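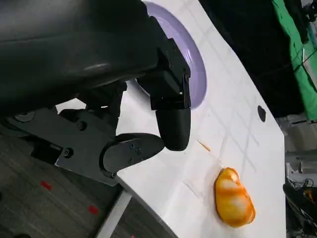 Download stuck on 53 percent. Again. The kid in unit 12 swore by the Gandska link, the old Nurkel game, full version, no store. Phone on the arm of the couch. Heater ticking. Mum asleep down the hall.

Nurkel Rally 2. Played it in grade four till the disc cracked. Same menu music, apparently. Same red ute.

61 now? No, 41. Gone backwards. Bloody thing.

Then the chime. Install. Allow. Allow. Allow, didnt read any of it. The logo came up, the right colour and everthing, and under it a box wanting a name. 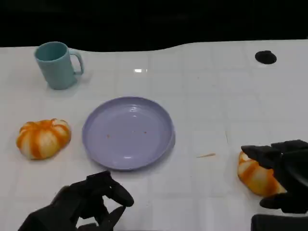
Did the old save still work?

It loaded on the second go, parked at the Skanonum hairpin with 34 seconds left on the clock.

Thumb on the screen. Battery on red, charger in the kitchen. Stuff it. Lights went green and the ute took off sideways, straight at the hay bales.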